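3.2 Surface Finish and Reading Comfort at Shared Desks

The second part of the study looked at how the finish of a desk affects the comfort of people who read printed pages for long periods. Work took place at two branch libraries in Clavberg, where the older desks had been replaced in stages and both light and dark tops were still in use. A total of 143 adult readers took part. Each reader completed two sessions of 40 minutes, one at a light desk and one at a dark desk, with a break of 15 minutes between them. The order of the sessions was assigned by draw.

Readers rated eye strain, glare, and ease of finding their place on the page, using the Naqvi scale described in Section 2. Ceiling lights were kept at the same setting throughout, and window blinds stayed closed. Reading matter was drawn from the Lirkora collection of short essays and printed in black on uncoated cream paper.

Glare ratings were higher at the light desks, mainly among readers who sat directly under a ceiling fixture. Ratings of eye strain showed the opposite pattern: most readers reported less strain at the light desks, where the page and its surroundings were closer in brightness. Data from 12 readers who changed seats during a session were left out of the comparison. A flat white tabletop is shown in Figure 4.

Figure 4. White tabletop.

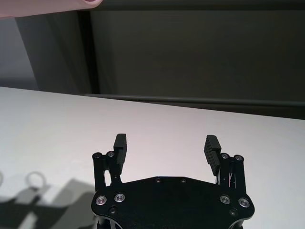

Why were the window blinds kept closed during the reading sessions?

Closed blinds kept changes in daylight from affecting the ratings, so that the two desk finishes could be compared under the same ceiling lights.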